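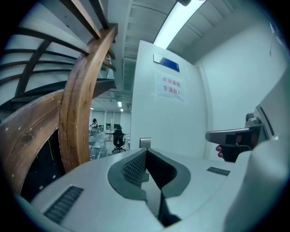 Unit 8: Choosing a Site for a Small Shop

In this unit we study how a small business decides on its place. Please read the Kaplan chapter before the tutorial and bring your notes.

Key terms
Catchment: the area from which most customers come.
Footfall: the number of people who pass the door in one day.
Fixed cost: a cost which stays the same when sales go up or down, for example rent.

Case: Bikeo
Bikeo repairs and sells used bicycles. The owners compared 2 sites. In Ilbridge the footfall was 1,183 and the rent was high. In Surthorpe the footfall was 519, but the shop is beside a cycle path and has parking at the back.

A high footfall does not always bring high sales. We must ask also who is passing, and for what purpose. A person who hurries to the train will seldom stop for a new tyre.

For the tutorial
Write one page in which you recommend one site to the owners. Show your labour and rent costs separately. Hand in by 02/08/2021.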